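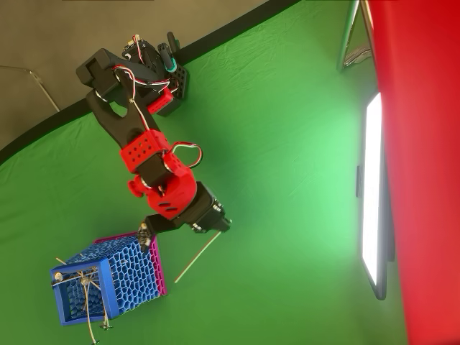
Mesh boxes: where we are in April

Hello from the Wulolia workshop, and thank you for being patient while I got this one written! It's been a busy stretch and I kept wanting to finish one more batch before I sat down to tell you about it.

You'll remember the grant was for small storage boxes that our lending shelves could send home with families, full of craft bits and sorting games. The blue and magenta honeycomb one is the version I'd like to go with. We tried plain solid sides over the winter and they were fine, but kids kept opening every single box to see what was inside (I would too). With the honeycomb mesh you can peek in, and the box still feels like something you'd want on your shelf. The magenta rim was a late idea and I'm very fond of it.

What's done

The pattern is settled. It took 9 versions to get there, mostly fussing over how big the holes should be. Too big and the buttons fall out, too small and it looks like a cheese grater. We have 110 boxes finished and checked, and 223 more cut and waiting to be put together. Saleo has agreed to keep supplying the mesh at the price we had in the original budget, so no surprises there.

I also bought the bright green cloth, which came out of the display line. It wrinkles if you so much as look at it, but blue and magenta really sing against green, and we'll use it for the table at the spring fair as well.

What's slower than I hoped

Corners. The top edge has to sit flat all the way round or the lid rocks, and getting the corners to behave takes longer than the rest of the box put together. Plarnitz lent us a better clamp and that has helped a lot, though we're still behind the schedule I gave you in the fall. I'd rather send out good boxes a month late than have them come back to us with bent rims.

The thin wooden sticks for the counting sets arrived in two different lengths, so I've sent half of them back. Vukadinović is replacing them at no charge and paid the postage too, bless them.

Money

We've spent what we said we would on materials. There's $1000 left in the packaging line that I'd like to move over to assembly hours, if you're all right with that. The boxes stack so nicely on their own that we need far fewer cartons than I guessed. Just let me know by email and I'll change the sheet.

Next up

Finish the corners on the second batch, fill the first lot with craft bits, and get them out to the lending shelves before school lets out. I'm also writing a card to go in each lid with a list of what's inside, large print, and I'll send you a draft once the wording is done.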